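O robô que aprendeu a voltar para casa (quase sempre)

Passei boa parte de julho às voltas com os testes de navegação do Plorton e finalmente tenho resultado para mostrar!
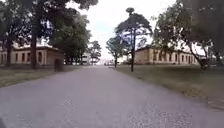 Dá para um robô seguir uma rota sem GPS, só com a câmera?

Dá, desde que ele já tenha feito o caminho uma vez com alguém no comando e guardado as imagens para comparar depois.

O método chama-se "ensinar e repetir" e é velho conhecido da área. A minha mudança foi pequena: em vez de comparar a imagem inteira, o programa dá mais peso às linhas de telhado e aos troncos, e quase ignora o chão (asfalto é tudo igual, coitado). Gravei uns 500 metros de rota e guardei 574 imagens de referência. Depois foram 54 repetições, em horários diferentes, e o Plorton se perdeu em 2. As duas no fim da tarde, com sombra comprida, e ainda não sei bem o porquê.

Com o Droritz, que era o meu programa anterior, eu nem chegava ao fim da rota com céu nublado, então estou bem contente. Agora quero repetir tudo em Torbridge, onde as ruas têm muito menos árvore. Se alguém aí já brigou com sombras, escreve nos comentários!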